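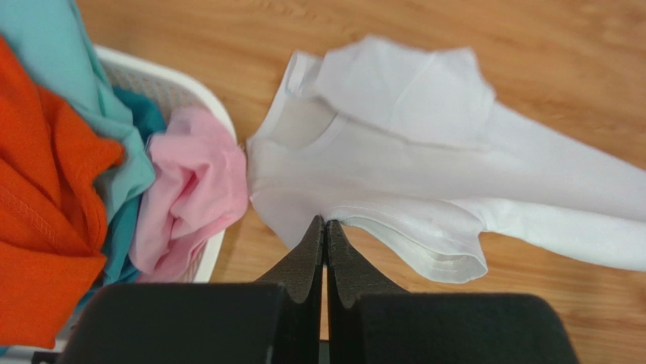 Bjarke Kárason wrote in to ask whether Pridska is worth the trouble if you already have a decent set of demonstrations. On laundry, I think it is, with a couple of reservations.

Pridska is a training method for cloth handling that works from wrist-camera views. It labels each grasp by the fabric edge nearest the fingertips, then trains the policy on those labels together with the motion. The Tarkness release comes with training code, a labelling tool and a fairly thin manual.

I trained it on 383 demonstrations of white and coloured garments, then ran 103 trials against the Manninen baseline, using the same demonstrations and the same table. Pridska failed to pick up a hem in 27 of them. The baseline missed more often, mostly on sleeves that had folded under. Thin white fabric was the hardest for both methods.

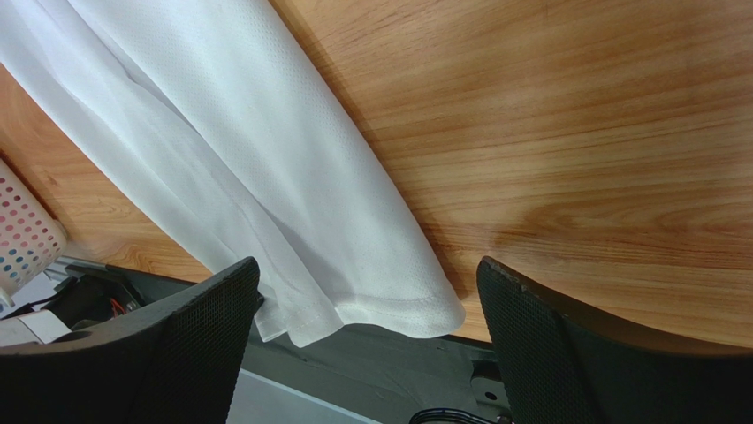
White cloth folded in lengthwise layers, with the gripper fingers apart at its lower end.

Labelling is the slow part. The tool guesses an edge and you correct it, and on layered cloth it often picks an inner crease over the outer hem. Allow up to 7 hours for a set this size. The keyboard shortcuts can't be changed, and the undo only goes back one step.

Results after the first grasp are less convincing. Second folds came out crooked with either method, and the paper's own tables skip that stage. If you only need reliable pickup, I'd use it. For complete folds I'd stay with Manninen until the Protesura data is out in December and there's something to compare against.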